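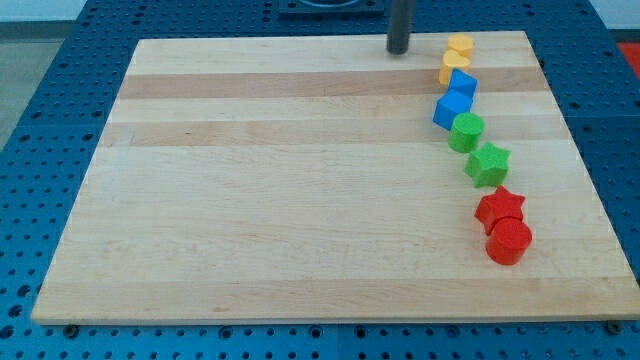 **Korar, 2nd March**

Yellow, blue, green, red, two of each. One star is green, the other is red.

This page is the gallery for the shape blocks at the Tradine toy library. It opens with one layout, the color column, and more will go up as people send them in. Each picture gets a line or two, and the notes underneath cover the set for anyone who wants to borrow it or try the same layout at home.

## The color column

Daniyal Hashmi picked this one to start with. Colors stay together, the shapes inside a color don't have to match, and the line is allowed to wander. Most children we see start with color and get to shape later, so a column like this is a good one to put out first.

The heart and the hexagon are both yellow, and children who sort by shape will usually want to split them up. Let them. The blue cube and the blue triangle cause fewer arguments.

## About the set

We call it the Rizvi set, after the shelf it lives on. A full set is 16 blocks, and a layout can use as many or as few as you like. Eight is plenty for a first try. With all of them out, younger children tend to build instead of sort, and the layouts turn into towers. That's fine too, but towers have their own page.

The blocks are small, so the set is marked for ages three and up. Please keep it away from younger brothers and sisters who still put things in their mouths.

A board helps. Anything flat with a clear edge will do — a large cutting board, a tray, the lid of a storage box. It gives the layout a place to be, and it can be moved out of the way at lunch. Boards are lent separately from the blocks, so ask for one at the desk if you need it.

## Layouts we'd like to see

- **By color, in a ring.** Same grouping as the column, with the ends brought together. Decide where the last color meets the first.
- **By number of corners.** The cylinder goes at one end. Where the heart belongs is up to you, and Bushra Tarar would like to hear what people decide.
- **Light to dark.** Yellow is an easy place to begin. Blue, green and red are harder to put in order, especially under a lamp.
- **Tall gap, short gap.** Any blocks, in a line, with the spaces between them getting smaller.
- **Copy mine.** One person makes a layout, the other makes the same thing next to it. You'll need two sets, or one set split by matching shapes.

## Sending a picture

Lay the blocks out on something plain and take the picture from one end or from straight overhead. Leave people's faces out of it. We add the caption ourselves, but if the layout has a name, tell us and we'll use it.

Pictures go to Rukhsana Orakzai, who adds them to the gallery at the end of each month. Prints are fine — hand them in with the set and she'll scan them. The next group goes up in May, along with the layouts from the Grevis Street playroom.

## Borrowing

Sets go out for 9 days and can be renewed once if no other family is waiting. There's no charge to members. Count the blocks before you leave and again before you bring them back. A missing block isn't a disaster, but tell us so the next family doesn't spend an evening looking under the couch for it.

Wipe the blocks with a damp cloth if they need it, and dry them before they go back in the bag. Don't soak them.

The set is number 39 in the catalog, filed under Sorting and Matching. Wael Soliman at the front desk can reserve it for you, and Danish Hayat has the spare bags if yours has a broken drawstring.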